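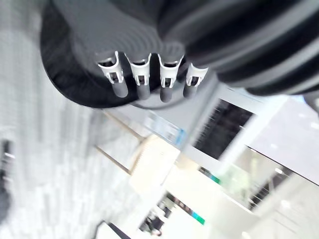 Second Career: How Sports Dramas Treat the Athlete Who Stops Playing
Final project report, Television and Society
Submitted 7/8/23

Our group set out in January to watch every episode of three scripted series about athletes. We picked the topic partly for its academic merit and partly because it let us call television homework. By the second month, only the first reason was still being mentioned in front of the instructor.

The question was simple. When a show is built around a player, how much time does it give to life after the last game? We logged 117 episodes of Soder, Tirent and Jultia, and marked every scene in which a retired or retiring athlete talks about work, money or what to do on a weekday morning. That gave us 1565 scenes with a former player in them. In 245, the former player says something about a job. The others are mostly speeches in locker rooms.

Soder, the hockey drama, did best. Its retired goalie takes a bookkeeping course over most of a season, and the writers let him be bad at it. Tirent is a football show and prefers the comeback. Four of its characters retire, and all four are back in uniform before the finale, one of them with a knee that a doctor has described on screen as "basically soup." Jultia handles the matter by having people move to Florida.

We expected the newer seasons to be more realistic. They have better lighting. Job talk went up slightly in Soder and down in the other two, and we would not build a theory on it, though an earlier draft of this report did.

There were problems with the method. Two of us coded the same Tirent episode and disagreed on whether opening a bar counts as a career plan. We settled on yes, then found that nearly everyone in Tirent opens a bar. We also left out Görtz, a cycling series, when its subtitles ran out halfway through season one.

Scene logs and the coding sheet are in the appendix. The bar scenes have their own tab.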